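3. Metodología y resultados del cuestionario

El cuestionario sobre aceptación del vehículo autónomo se aplicó en febrero a 70 conductores con permiso en vigor. Constaba de 15 ítems en escala tipo Likert de 7 puntos, agrupados en tres bloques: confianza en el sistema, atribución de responsabilidad en caso de siniestro y disposición a pagar una prima de seguro diferenciada. Se descartaron 11 cuestionarios incompletos, de modo que la muestra útil quedó en 59.

A cada participante se le presentó la ficha de un servicio de transporte sin conductor, denominado Negi en el material de encuesta, con tres niveles de automatización. El orden de las fichas se aleatorizó. La codificación de las respuestas abiertas la realizó Gilang Pelupessy con la plantilla Bekik, versión de clase.

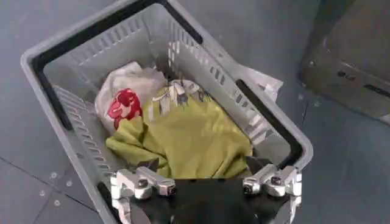
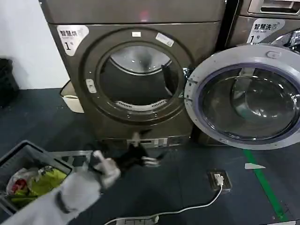 El rechazo a viajar sin volante ni pedales fue la respuesta dominante en el bloque de confianza, y no se redujo al mostrar la ficha técnica de los sensores. En las entrevistas posteriores se pidió a los participantes que compararan el vehículo con otros aparatos que dejan funcionar sin vigilancia. El más citado fue la secadora. Un equipo como el de la fotografía, con puerta redonda de cristal y un piloto rojo encima, comunica su estado con muy pocos elementos, y varios entrevistados echaron en falta en el habitáculo una señal igual de simple. La propuesta de interfaz Hana, descrita en el apartado 4, parte de esa observación.

En el bloque de responsabilidad, la mayoría asignó el siniestro al fabricante en el nivel más alto de automatización y al ocupante en los otros dos. La disposición a pagar no mostró una relación clara con la edad ni con los años de permiso.

Limitaciones: muestra de conveniencia, reclutada en el barrio de Nurham; ausencia de conductores profesionales; ningún participante había viajado antes en un vehículo sin conductor.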